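Worktop notes: bamboo boards and trays

Members have asked how to look after bamboo on a stone worktop. The Prallance kitchen guide gives it 2 lines, so a fuller version follows.

Wash by hand in warm water with a little soap. Do not soak. Rinse both faces, wipe, then stand the board on its long edge for 45 minutes.

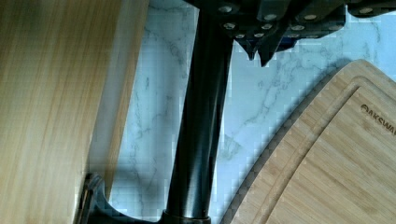 Drying flat on stone keeps moisture under the board and can cause it to cup. Knives go back in the rack dry, for the same reason.

Check the juice groove after each wash – grease collects at the corners, and a soft brush clears it.

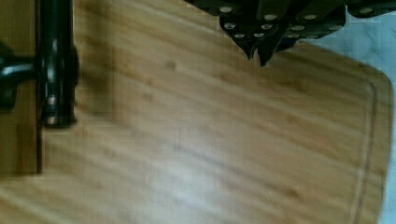
Juice groove at a rounded corner. Small dark marks in bamboo are common.

Oil every 4 weeks with food-safe mineral oil. Leave for 15 minutes and wipe off the surplus. Keep the board clear of toasters and ovens while they are in use.

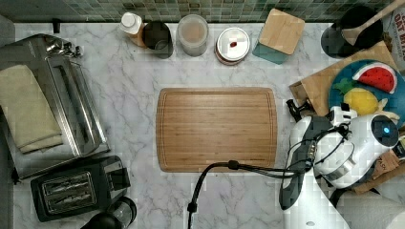 M. Stępień

Slatted trays need a dry brush between the strips before wiping. Tighten any rim screws by hand, and do not oil the metal parts. 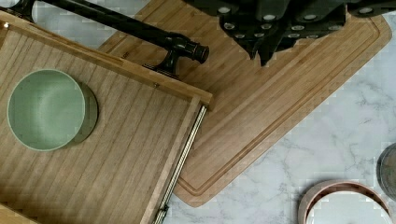

Bamboo tray with green bowl, cutting board behind.

Next issue, March: resealing marble.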